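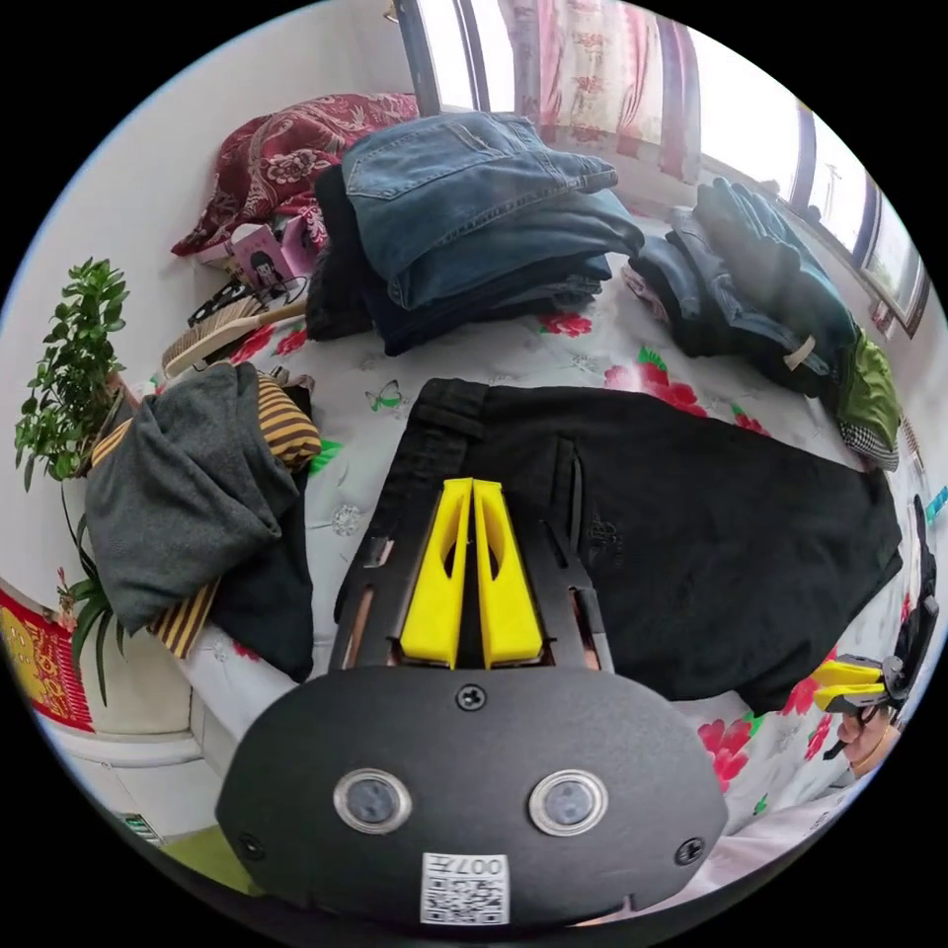

One reply to the last entry objected that the 1,000 meters should never have been moved to the end of the program, and that a team with only two middle-distance runners is finished before the relay is called. The objection was read out at the league meeting this morning and it has been recorded. The order of events will stand for the rest of the indoor season. It was agreed in the spring by all the member clubs, Widen included, and no club asked for a second vote at the time.

November, evening. The second round of the MacBrayne Trophy was held at the Prarkham hall and ended shortly before seven. Paid attendance was 1,345, the best for a second round at that venue. The doors opened late on the east side and the first heats of the sprint hurdles were held back until the line had cleared. An apology was made over the public address and will be repeated in the notice to clubs.

Prarkham won the men's match and Widen the women's. The combined standings remain close, and Prarkham leads them by four points with two rounds to come. Widen had been ahead until the long jump, in which its second athlete fouled three times and scored nothing. A protest was lodged over the last of these. The referee looked at the mark in the board, heard both team managers, and let the call stand. The deposit was returned, as the protest was considered reasonable.

The women's 300 meters was the race of the afternoon. The first two came off the final bend level, and the result was given to Widen on the photo finish after a wait that the crowd did not enjoy. The winning time is a league record, subject to the usual paperwork. The runner-up also finished inside the old mark. Her club has asked whether her time can be entered in the yearbook beside the record, and the answer will be yes.

The men's 1,000 meters was slow through the first three laps and then very rough. Two athletes went down at the bell. Both got up and finished, and both were seen by the medical team and released. No disqualification was made. The umpire on the back straight reported contact but could not say who had caused it, and the rule is clear that in such a case the result is not changed. Some displeasure was expressed at trackside. Team managers are reminded that they must stay behind the rail during a race, including the last lap.

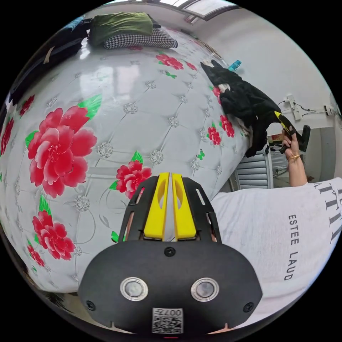
Red flowers on the mattress.

The Lultus timing system was used for the second time. It gave no trouble in the flat races. In the relay it failed to record one takeover split, and the hand time was used. The splits are not official and the result was not affected, but the fault has been reported to the supplier and a reply is expected before the third round. Hand timers will be kept on at every meet until the end of the season.

Relay: Prarkham first, Widen third after a poor second exchange. The incoming runner slowed, the outgoing runner had already left, and the stick was passed at the very end of the zone. Two judges had their flags ready. Widen was perhaps fortunate to keep the points.

Junior events were fuller than last season, with around 300 entries, and the high jump ran long past its slot. A second pit would solve the matter if the hall could take one, and it cannot. The proposal now is to raise the opening height by five centimeters for the older group and to limit each club to three jumpers. Clubs have been asked for their views by the end of the month. The smaller clubs will not lose by it. The larger ones will, and some letters can be expected.

Scratches must be given in by noon on the day of competition. Six were handed in this time after the start lists had been posted, four of them from the same club. The fine is set out in the handbook and has been applied.

The kit rule was also raised. A relay team must wear the same club colors on the vest. Shorts need not match. This has been the wording for three seasons and the starters have been asked to stop sending athletes back to change.

Third round: Widen, same program, first event half an hour earlier to allow for the return buses. The warm-up area there is small and will be open by heat only. Shot put will be held in the side hall with its own scoreboard. A bracket on that scoreboard was loose last winter and should be checked before the doors open.

Results went to the clubs at nine. One correction was made afterward, to the spelling of a name in the junior 60 meters, and a second copy was sent. Points tables to be posted in the morning.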